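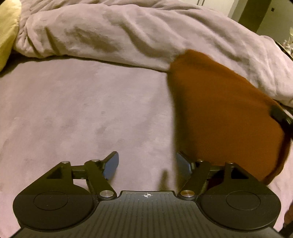 The mauve blanket, rumpled.

I have been trying to go to bed earlier since February, and I want to tell you how it's going, which is to say slowly, but better than I expected! My friend Ilaria Ruggiero talked me into it over soup. She reads 40 pages every night and sleeps like a baby, and I was jealous enough to try it myself (I manage 3 pages, some nights). 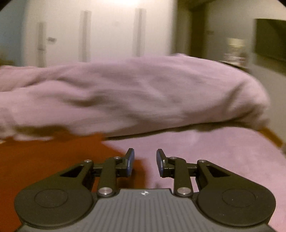 What helped me most

Moving the phone to the kitchen, hands down. I missed it terribly for a while, and then I started hearing the neighbor's wind chimes again, which I'd forgotten I even liked. I also gave up my late cup of Lallia tea, and that one hurt.

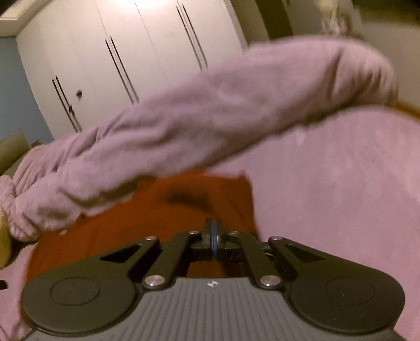 My mother always swore by warm milk and an open window, even in the dead of winter, and I've come around on the window. The milk I still can't do, sorry, Mom. If you have a bedtime habit you love, please leave me a comment, I read every one with my morning coffee.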